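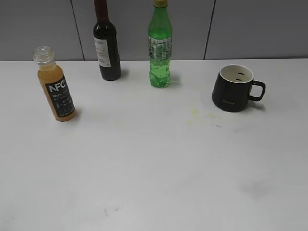

Tobiloba Ibrahim wants to know why we still have to wipe the table ourselves when there are robots that can do backflips. Good question! I've been wondering about it too, mostly while holding a sponge.

So let's think about a table with some drinks on it. Say your job is to put the drinks away and clean up. You'd be done before your song was over. Now pretend you're a robot, and let's see how it goes.

First you have to figure out what's what. A mug has a handle and an open top. A soda bottle is see-through, and see-through things are hard for robots, whose cameras can get mixed up by light shining right through the plastic. And look at the juice bottle — no cap! You know what that means without even thinking. Don't tip it! A robot has to learn that, usually by being shown again and again.

Then comes the grabbing. Squeeze a plastic bottle too hard and the juice shoots out of the top. Squeeze a glass bottle too softly and it slides right out of your grip. Your fingers feel all of this and fix it on their own. Lots of robot hands can't feel much at all.

And then there's wiping. There's a yellowish mark on the table near the black mug. Is it a spill? Is it part of the table? You'd rub it and find out. A robot might rub the same spot 15 times, or skip it completely.

I went to see a tidying robot at a workshop in Nernstead last January. They call it Breron. It put 2 cups on a shelf, very slowly, and then it stopped and waited for help because somebody had moved the tray. Abimbola Ezeani, who works on it, told me it had practiced picking up that kind of cup 601 times. I bet you didn't need that many!

Can machines do chores yet, then? Some of them. Robot vacuums are pretty good at floors, and dishwashers are great at dishes (once a person loads them). But clearing a whole messy table, in any kitchen, with any kind of cup — that one's still mostly yours. Sorry, Tobiloba.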